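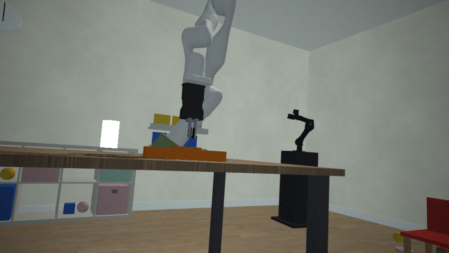
My right hand is a claw tonight and I'm blaming the controller. Second full day of driving the simulated arm for Lernent, 24 Nov 2021, and I spent most of it learning how to come down on a thing from above without knocking into its neighbors. You'd think that part would be easy! The gripper points nearly straight down when you've lined it up, so it looks as if all you have to do is lower your hand, but then there's that green triangle with its peak sticking up next to the low orange piece, and the lower part of the arm slopes down right behind it. I kept swinging in from the wrong side (three mornings of coffee in one cup didn't help) and Gun-woo kept saying "wrist first, wrist first" over the headset until I started saying it myself.

So, wrist first. I turn the gripper while I'm still up high, then drop, then stop, then close. If I try to turn and drop together I get a sort of swoop, and the swoop gets recorded along with everything else, and then the robot learns to swoop. Gun-woo threw out 7 of mine before lunch for that. He was nice about it. He said his own first batch was worse, which I don't believe for a second.

Lunch was the leftover lentil thing, cold, eaten standing up while Hortensia told me about the apartment she didn't get. I forgot to ask about swapping shifts. Must do that tomorrow.

After lunch they let me look at the room from high up between tries, and I loved that. I could finally see how the arm lies across the table on its long diagonal, with its base way back on the green plate, and why my reaches felt so cramped. All morning I'd been working with the elbow bunched up and no idea of it.

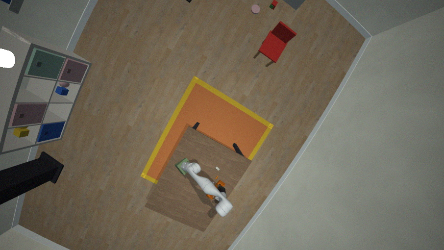

Do I have to do it the same way every time? Mostly the same steps in the same order, with the starting spots changed a bit, so the robot sees more than one way in.

I wrote that down on my hand at the time because I'd been getting it backwards. I thought they wanted perfect copies, and I was getting so tense about matching my last try that I'd squeeze the trigger before I was down far enough. Hortensia says small fixes are fine too. If I come down crooked and straighten up, we keep it, as long as I don't dither. I dither a lot! I hover and think about dinner.

The afternoon went better. I got into a rhythm with the small orange piece, down by the near side of the table, and I stopped looking at my hands. The trick (for me anyway) was to watch the shadow on the tabletop and let it come in to meet the gripper. Gun-woo doesn't use the shadow at all, he goes by feel, but he's been at this since the spring and I've been at it two days. We're supposed to reach 300 good ones between us and the board said 251 when I left.
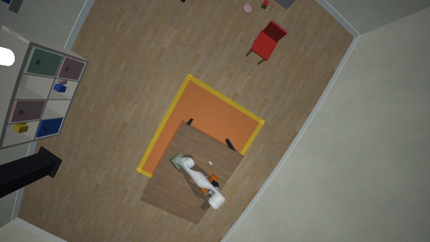
## For tomorrow

- Bring the wrist brace, it's in the bathroom drawer
- Ask Hortensia about the shift swap, before lunch this time
- Turn first, then drop. Stop before closing
- Try it once Gun-woo's way, without the shadow
- Call Mom back
- Buy lentils, apparently I'm someone who eats lentils now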